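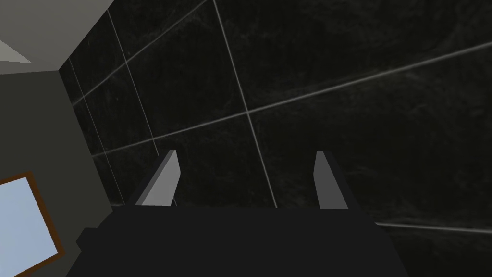 Évan Langlois would like every simulated trial to carry a label saying so, right next to the result, and he has got his wish.

April, 9 am
By the Greltano news desk

Greltano's new good practice guide for testing robot grippers is out, and it's a cracking read! The rules cover rendered rooms as well as real ones, and they start with something lovely and simple: write down how the gripper stands before it moves, fingers open or closed, holding something or nothing.

After that come 160 short checks, all in plain words. Teams must keep their failed runs, note any change to the room's lighting or surfaces, and let a second person repeat the work from the notes alone. Kindus tried the draft on 2336 simulated runs and sent back 304 comments, most of which made it into the final text (the bit on naming files is so much better for it).

Deschamps will switch over next month. The guide is free to download.

Recent items
Lulia opens its test logs
Speed limits for shared workspaces: draft two
Nine questions on gripper safety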